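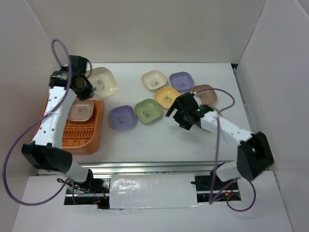 The bench in the Hegarty Street workshop was booked until ten, and she had it to herself after the laser cutter people went home. She called the left arm Samar, after the ferry her father had worked on. The right arm had no name yet.

The job was to get the dishes into the orange rack. She had bought them at a market in Vanusbridge, small ones with a panda on each, because they were cheap and she expected to break some. She had broken two in June, before she learned to slow the wrist.

She set the speed to 52 and ran the program. Samar went to the table, closed its fingers on a rim and lifted. The dish tipped. She put her hand on the stop switch and left it there.

"Go on," she said.

The arm went over the rack, came down a little too far to the left, and knocked a prong. The dish slid in crooked and stayed up. She wrote the offset in the notebook under the last one. Line 425. The notebook had come from her father's locker, and the first pages were still fuel figures in his handwriting.

A man from the woodworking side came by for his coat. He watched one dish go in.

"My sink does that," he said.

"Does it?"

"No. I do it."

He asked what the thing had cost. She told him 800, secondhand, both arms, from a school in Trullulen that was closing its shop. He said that was a lot of washing up, and went out to his truck.

She moved the green dish a little closer to the purple one, to make it harder, and typed the new number. The cable had worked loose from its tie again. She fixed it, sat down on the stool and pressed the key.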